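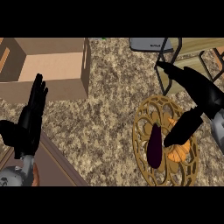
**Running the simulator station on open day.** The first thing to settle is what visitors are allowed to believe. The Trernen demo runs in simulation, and the sales sheet from Aliton talks as if a kitchen were already being tidied by machine. Before anyone touches the controls, let them look at the start view: the pumpkin and the eggplant are in the basket, the cardboard box has nothing on its bottom, and neither hand is holding a thing. Any claim you make should begin from there.

1. Start the station 5 minutes before the doors open. Wait for both hands to answer the test command.
2. Load the kitchen counter setup. Do not use "Highlights." It replays a saved run, and people take it for a live one.
3. Tell the group what you will ask for: eggplant into the box. Say it before you press **Run**.
4. Press **Run** and keep your own hands off the desk.
5. If the eggplant ends up anywhere else, say so, then press **Reset**. You get two tries per group.
6. Write down every try on the log sheet, including the ones you would like to forget.

> **Note:** The July log from the Altwood visit lists only good runs. Océane Li asked for the others and never got them. I would not quote that log to visitors.

> **Caution:** Reset puts every object back in its start position. Repeating one layout all day shows that the system can handle one layout. Change it after every 4 groups, even if the results get worse.

**Questions you will get**

- *Does it work on a real counter?* Say that this station can't answer that. Toft has promised a hardware demo, with no date.
- *Is somebody steering it?* Point to the mode light on the desk. Green means the program has control, yellow means the operator does. If it is yellow, say yes.

To shut down, press **Stop**, save the log under the visit name, and switch off the desk power last.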